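Duvet keeps bunching up inside the cover, how do I stop it?
Posted in Home and Laundry

kiritz_home
I bought a queen size duvet from Skarport in February and a cotton cover to go with it from a different store. Every morning the duvet has slid down to the foot of the bed and I am left with two layers of empty cover up by my chin. I shake it out, it looks fine, and by the next morning it has moved again.

The cover closes with buttons at the bottom. It has no ties inside that I can find. The duvet has small fabric loops on the corners but there is nothing to attach them to. I measured both. The duvet is 89 inches on the long side and the cover is a little longer than that, maybe a couple of inches. I don't know if that counts as the wrong size.

I have tried safety pins but one opened up during the night and I don't want to do that again. I would like to fix this without buying a new cover, but I will if I have to. I can sew a button on and that's the limit of my sewing. Also, is there an easier way to get the duvet in after washing? It takes me most of a Friday evening.

Adjei
Sew in ties. The loops on your duvet are made for them, so half the job is done already.

You need cotton twill tape or plain ribbon, half an inch wide. Twill tape is better. Satin ribbon looks nice but the knots slip out. Cut one piece for each corner, 16 inches long, and fold it in the middle. Turn the cover inside out and stitch the fold to the seam allowance right in the corner. Go through it six or seven times with doubled thread. If you can sew on a button you can do this. Stitch to the seam allowance only, not through the front of the cover, or you will see the thread from outside.

Then leave the cover inside out, lay the duvet on top of it, and tie each loop with a bow. Don't use a hard knot, you have to get it undone on laundry day.

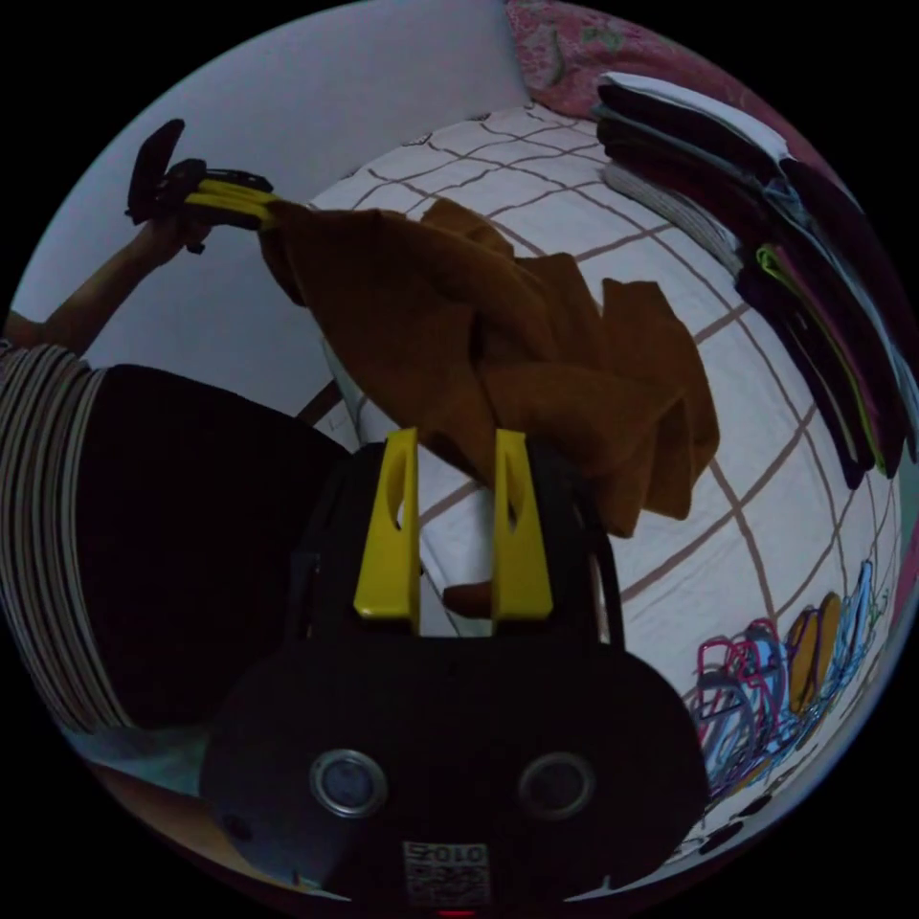 If the duvet still sags in the middle of the long sides, add another tie halfway down each side. You would need to sew loops to the duvet there too. Keep those stitches on the outer edge binding and don't push the needle through the filled part, especially with down — the feathers work their way out through the holes.

On the size question, a cover that is a couple of inches bigger is not your main problem. Mine is the same and it stays put with ties. When the cover is much bigger, say six inches or more, the ties hold the corners but the rest still looks baggy. Some people buy the cover slightly smaller than the duvet on purpose to get a fuller look.

Wash the cover once before you sew anything if you haven't already. Cotton shrinks, and you may find that the extra length goes away by itself.

Clinilia
I agree with the ties but you asked about getting the duvet in, so I will answer that part. Look up the roll method. It goes like this.

Turn the cover inside out and lay it flat on the bed with the buttoned end at the foot. Lay the duvet on top and line up the corners. Tie the corners now if you have ties. Starting at the head of the bed, roll both of them together toward the foot, fairly tight, like a sleeping bag. When you get to the end you have a long roll with the opening along it. Reach into the opening at one end and turn the cover around the end of the roll so it's right side out. Do the other end the same way. Button up the middle, then unroll back toward the head.

The first time I did it wrong and had to start over. Now it takes me five minutes. It is harder with a very thick winter duvet, and with those I go back to reaching in and grabbing the corners.

One more thing, check that the opening is wide enough. Some covers only open in the middle third and the roll method is a pain with those.

user967
Just get duvet clips. They are cheap and you don't sew anything. Mine have been on for 2 years and I only lost one in the wash. Get the magnet or the snap kind, not the ones with a pin in them.

kiritz_home
Thanks. I checked and the opening runs the full width. I am going to wash the cover first and measure it again, then do the ties on the top corners and see if that's enough before I do the bottom ones. If I mess up the sewing I will try the clips.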